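11월, 밤 11시 조금 넘어서

오늘도 그리퍼 얘기다. 이 일기장이 언제부터 그리퍼 일기가 됐는지 모르겠다. 작년에는 그래도 책 읽은 얘기나 날씨 얘기가 좀 있었는데.

아침에 출근하니 Nuven 쪽 손가락이 드디어 달려 있었다. Floarea Ghiță가 어제 늦게까지 남아서 바꿔 놓은 모양이다. 책상에 쪽지가 한 장 있었고 내용은 "나사 다시 조일 것"이 전부였다. 조였다. 두 개는 손으로도 돌아갔다. 이런 걸 보면 카탈로그에 적힌 반복 정밀도 같은 숫자는 도대체 어떤 상태에서 잰 건지 궁금해진다. 누군가 나사를 제대로 조여 놓은, 세상에 하루쯤 있었던 날의 숫자겠지.

비교 대상은 셋이다. Ikier에서 보낸 평행형, Nuven의 링크형, 그리고 우리가 전부터 쓰던 Venckus. Gurthorpe에서 원하는 건 간단한 답이다. 어느 걸 사면 되느냐. 나는 지난달부터 셋 다 아직 모르겠다고 쓰고 있고, 저쪽에서는 그걸 내가 게으르다는 뜻으로 읽는 것 같다. 모르는 걸 모른다고 쓴 보고서가 제일 쓰기 어려운데 그건 알아주지 않는다.

오전에는 손목 카메라부터 봤다. 천장 쪽으로 팔을 크게 꺾어 놓고 손가락이 화각을 얼마나 잡아먹는지 확인했다.

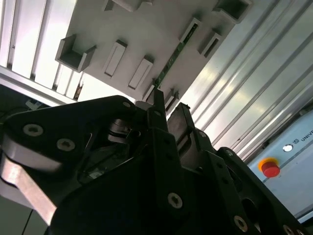
Nuven 영업 자료에는 "시야 간섭 최소화"라고 되어 있다. 최소화라는 말은 참 편하다. 무엇에 비해 최소인지는 안 적어도 되니까. Laimutė Vanags는 손목 각도를 조금만 틀어서 카메라를 바깥으로 빼면 된다고 한다. 빼면 되지. 그러면 이번에는 케이블이 관절에 걸린다. 그걸 피하려고 케이블 길이를 늘리면 늘어진 부분이 또 어디엔가 걸린다. 같은 대화를 Ikier 것 달았을 때도 했다. 그때도 Laimutė는 조금만 틀면 된다고 했고 나는 한숨을 쉬었고 결국 안 틀었다.

카메라 캘리브레이션은 다시 했다. 점심 전에 끝낼 생각이었는데 점심 지나서 끝났다. 값은 전보다 나아졌다. 그런데 손가락을 바꾸고 나사를 조인 뒤의 값이라, 무엇 때문에 나아졌는지는 나도 모른다. 기록에는 "개선됨"이라고만 쓰고 원인 칸은 비워 두었다. 원인 칸은 늘 비어 있다. 양식에 왜 넣었는지 모르겠다.

점심은 편의점 김밥. 맛없었다.

오후는 메모리 작업. 컴퓨터 본체를 열어 눕혀 놓고 모듈을 슬롯 위까지 가져가서 꽂는 것이다. 사람이 하면 몇 초도 안 걸리는 일을 석 달째 붙잡고 있다고 동생한테 말했다가 놀림을 받은 적이 있다. 설명을 해 주려다가 말았다. 얇은 판을 모서리로 잡고 수직을 유지하는 게 얼마나 짜증 나는 일인지는 해 본 사람만 안다. 손가락 면이 아주 약간만 평행에서 벗어나도 모듈이 기운다. 기운 채로 내려가면 슬롯 입구에 얹히고, 힘 센서는 그걸 꽂히는 중이라고 착각한다. 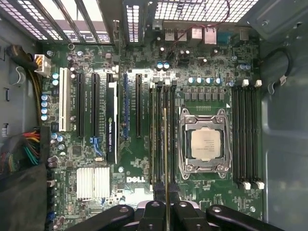 Nuven으로 7회, Ikier로 7회 하기로 정해 두었다. 횟수가 너무 적다는 건 안다. Laimutė는 그 정도면 감은 온다고 했는데, 나는 감으로 장비를 사는 걸 여러 번 봤고 그 장비들은 지금 창고에 있다. 어쨌든 Nuven 쪽만 다 채웠다. 2회 실패. 한 번은 물고 올라오는 순간 모듈이 손가락 안에서 돌아갔고, 한 번은 내려가다가 보호 정지가 걸렸다. 나머지는 들어갔다. 나쁘지 않은 숫자처럼 보이지만 성공한 것들 중에도 마지막에 손가락으로 누르는 힘이 마음에 안 드는 게 있었다. 양쪽 끝이 같이 들어가지 않고 한쪽이 먼저 들어간다. 들어갔으니 성공으로 적었다. 이게 맞는지 모르겠다. 내일 기준을 다시 써야 할 것 같다. 기준을 바꾸면 지난주에 한 Venckus 결과도 다시 세어야 하는데, 벌써 하기 싫다.

Ikier는 손가락을 바꾸다가 시간이 다 갔다. 어댑터 판의 구멍이 안 맞는다. 맞는다고 해서 샀는데 안 맞는다. Floarea가 줄로 갈아 보자고 하길래 말렸다. 빌린 물건이다. 메일을 보냈고 답은 아직 없다. 지난번 답장은 사흘 걸렸고 내용은 첨부 파일을 다시 보내 달라는 것이었다.

제어기도 말썽이었다. 그리퍼 명령에 3000밀리초까지 기다리게 해 놓았더니 Nuven은 늘 그 안에 답을 하기는 한다. 문제는 잡았다는 신호가 실제로 잡은 순간보다 먼저 올 때가 있다는 것이다. 늦게 오면 기다리면 그만인데 먼저 오면 답이 없다. 첫 번째 실패가 그것 때문이라고 의심하고 있다. 의심일 뿐이다. 로그 시간이 두 장비에서 서로 안 맞아서 확인할 방법이 없다. 시계부터 맞추자는 말은 봄부터 했다. 회의록에도 있다.

Floarea는 오늘 결과를 보고 꽤 좋아했다. 사진도 찍고 Gurthorpe에 먼저 알리자고 했다. 나는 Ikier까지 해 보고 보내자고 했다. 분위기가 조금 싸해졌다. 내가 늘 이런 역할이라는 건 나도 안다. 그런데 중간 결과를 보내면 그게 최종 결과가 된다. 작년 진공 패드 때 그랬다. 첫 주에 잘된다고 써 보냈더니 둘째 주 메일은 아무도 안 읽었고, 패드는 한 상자가 왔다.

그래도 적어 두자면, Nuven이 모듈을 똑바로 물고 슬롯 위에 멈춰 있을 때는 좀 괜찮아 보였다. 떨림도 내 눈에는 안 보였다. Venckus는 그 높이에서 늘 조금 떨었던 걸로 기억한다. 기억이지 측정은 아니다. 가격이 Venckus의 거의 두 배인데 덜 떠는 것 하나로 그 값을 하는지는 또 다른 얘기고.

내일 할 일. Ikier에 전화. 성공 기준 다시 쓰기. 로그 시계. 손가락 안쪽 면에 얇은 고무를 붙여 볼까 하는데, 붙이면 조건이 달라지니 Nuven 것도 전부 처음부터다. 일단 안 붙인다.

집에 오는 길에 우유 사는 걸 잊었다.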